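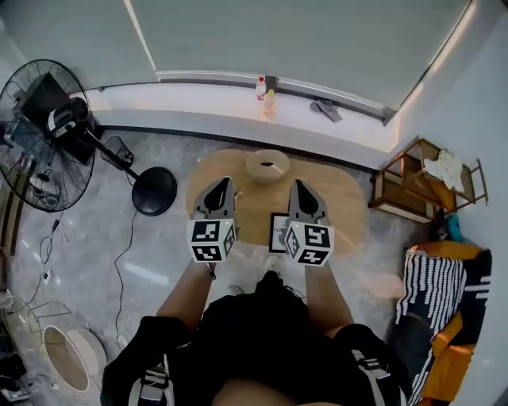
Polished stone-effect floors go dull mainly through detergent residue, and adding more cleaner makes the dullness worse. The procedure below strips the residue and leaves a bare, even surface. It applies to glazed porcelain and sealed marble. On a pale grey marble pattern, haze is hard to see from directly overhead, so check it from a low angle with a lamp at the far end of the room. Lift any mat before starting, together with whatever is standing on it, such as a round lidded container. The floor under a mat usually carries a different amount of residue from the floor beside it, and the outline will show if the two are not cleaned together.

What you need

Two buckets
A flat mop with two microfibre pads
A pH-neutral floor cleaner (I use Hovach concentrate)
A dry cotton cloth
A soft nylon brush for the joints

Do not use vinegar or any acidic descaler on marble. It etches the surface, and the mark can only be removed by repolishing.

Step 1. Vacuum with the hard floor head, brush down. Grit left on the floor will scratch once it is wet.

Step 2. Fill the first bucket with 16 litres of warm water at 40 degrees and add 80 ml of cleaner. Fill the second with plain water.

Step 3. Wet the pad in the first bucket and wring it until it no longer drips. Work backwards towards the door in overlapping strips. Leave the solution for two minutes without letting it dry.

Step 4. Brush the joints while the floor is still wet.

Step 5. Fit the clean pad and go over the same area with plain water. Change the water when it turns cloudy. On a neglected floor this may mean three or four changes.

Step 6. Dry with the cotton cloth, following the length of the room.

If haze remains, repeat steps 3 to 6 once. Haze that survives a second pass is more likely to be wear in the sealer. On marble, test with a few drops of water: if the stone darkens within five minutes, it needs resealing. Becerra and Zullska both sell a penetrating sealer suitable for polished marble. Glazed porcelain does not take sealer.

Put mats back the following day.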